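Cuaderno de la caldera, octubre

6:40. Presión en frío 1,1 bar, temperatura exterior de cuatro grados. Anoto antes del café porque ayer lo dejé para después y perdí la lectura de la mañana.

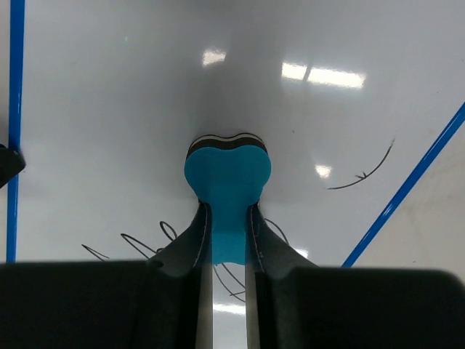 La bomba de circulación sigue en velocidad II. Con la III el radiador del pasillo silba a partir de los 46 grados de impulsión y con la I no llega caudal al dormitorio del fondo. He revisado el manual de la Hellwig y la curva que trae impresa supone una instalación bitubo con retorno invertido. La mía es bitubo con retorno directo, de modo que el último radiador siempre sale perdiendo y toca compensar con los detentores.

Equilibrado de ayer por la tarde: detentor del salón a vuelta y media, cocina a una vuelta, pasillo a tres cuartos, dormitorio del fondo abierto del todo. El salto térmico en el salón queda en 12 grados, aceptable. En el dormitorio sigue siendo de 17, demasiado. Sospecho de lodos en el tramo horizontal bajo la ventana, donde el tubo hace una contrapendiente que heredé con la casa y que nunca he corregido.

10:15. Purgado completo, de abajo arriba. Salió aire en el baño y un poco en el pasillo. La presión bajó a 0,9 y rellené hasta 1,3. Cerré la llave de llenado y comprobé dos veces que no goteara, que el invierno pasado se quedó a medio cerrar y la válvula de seguridad estuvo descargando una semana entera en el desagüe sin que me diera cuenta.

Pedido a Gidia un filtro magnético de tres cuartos y 500 ml de inhibidor. El catálogo de Skestuvora tiene uno con mejor cuerpo, de latón, pero la distancia entre conexiones no me sirve sin cortar tubo y no pienso cortar tubo con la temporada empezada. Plazo de entrega, cuatro días.

13:00. Comida rápida. Repasé las facturas de gas de los dos últimos inviernos. La diferencia entre uno y otro no se explica solo por el clima. El cambio coincide con la subida de la consigna de impulsión de 55 a 65, que hice por impaciencia en enero y que luego no deshice. Este año empiezo en 50 y subo de dos en dos si hace falta.

El contador de horas del quemador pasa de 3000. Según la hoja de mantenimiento toca cambiar electrodo de encendido y junta de la cámara. El electrodo lo tengo en el cajón desde la primavera, en la bolsa de Drivham. La junta no aparece. Si no sale mañana en el trastero la pido junto con una de repuesto.

17:30. El dormitorio ha llegado a 18,5 con la puerta cerrada. Ayer a la misma hora, 17,8. La ventana sigue con la burlete despegado en la esquina inferior, así que la comparación vale poco.

22:10. Presión en caliente 1,6. Sin ruidos en la bomba. Pendiente: filtro, inhibidor, junta, burlete. Mañana lectura a las 6:40, misma consigna, sin tocar los detentores.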